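Sunday, 14/01/2018

I finally started on the little wood frames for the hallway. Győző Sárközi gave me a bag of them in September and they have been in a drawer ever since.

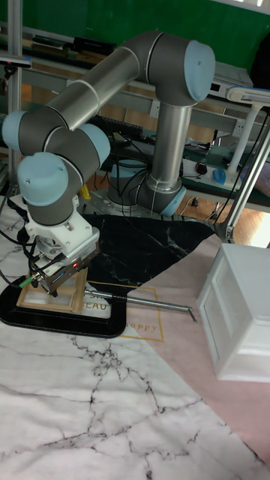 Marble prints are what I keep buying, and I don't get tired of them. I like the black with white veins next to the pale pink, and the gold "happy" goes well with both. The light wood looks good on the black pad too.

I tried a stain from Farkas on one spare and it came out orange — so the rest stay plain. 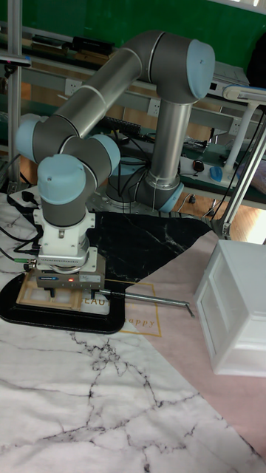
A bottle of glue from Henar was 143 pesos and should do all 12. Teodoro Quezada says to clamp them overnight. I will probably use books.

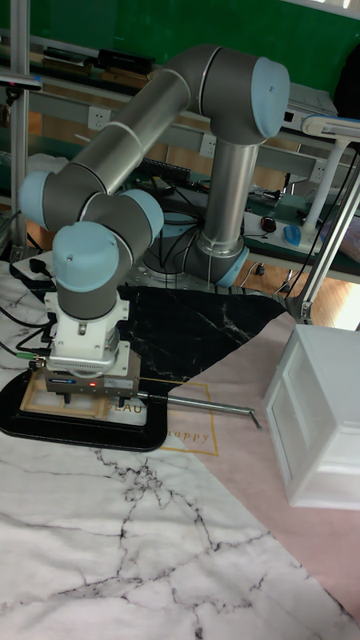

Light wood on black, with the pink and marble behind.

Hanging them is next week's job.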